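Laundry Supply Drive Extended Through August

The Callstead laundry supply drive will stay open through the end of August. It was due to close on Saturday, July 31, 2021, but two of the drop-off points started late and several families on Sauerland Road asked for more time to bring things in.

The drive collects laundry soap, dryer sheets, stain remover and rolls of quarters for households that use the coin laundry on Jedance Street. Food pantries in the county do a good job with canned goods and cereal, but soap is often out of stock, and it can't be bought with food benefits. A large bottle costs more than many people can spend at one time, so they end up buying single-use packets from the machine by the door at a much higher price per load.

The goal is 200 bottles. We passed 100 in the second week of July and donations slowed down after the holiday.

Any brand is fine, liquid or powder. Unscented soap goes first, and we could use more of it. Please make sure caps are on tight and the seal has not been broken. We can't take bleach or anything poured into another container.

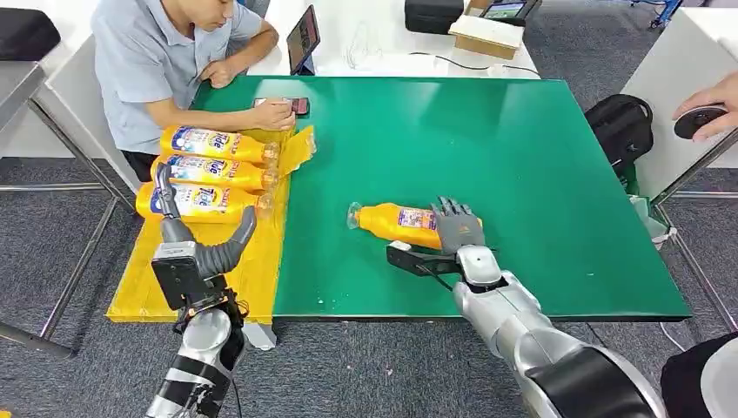 Where to Bring Donations

Drop-off bins are inside the front door of the Callstead branch library and at Hirnov Hardware, next to the paint counter. Both can be used any time the building is open. Please don't leave bottles outside after closing. One bag left in the sun last month had leaked by morning and everything in it had to be thrown out.

If you can't get to either place, Yasir Rajput makes pickups on weekday evenings within 5 miles of the library. Leave your name, street and a good time at the library desk and he will call you back.

Quarters should be handed to someone at the library desk and not put in the bin. You will get a receipt. Checks can be written to the Callstead Neighbors Club with "laundry" on the memo line.

Supplies are given out on the first and third Thursday of the month in the library's side room, starting at 4 p.m. There is no form to fill out and no proof of income is needed. Each household may take 2 items per visit, plus quarters when we have them. Bring your own bag if you can.
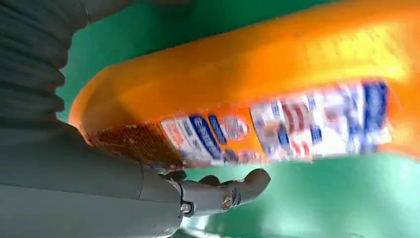
Callstead Neighbors Club

The coin laundry has changed its hours. The last wash is now at 8 p.m. every day, and the doors lock at 9:30. The two large washers along the back wall are out of order until a part comes in, so comforters and rugs will have to wait or go to the laundry in Hirnov.

The coat drive will use the same bins once this one is over. Please hold coats until then, as the library has no place to store them.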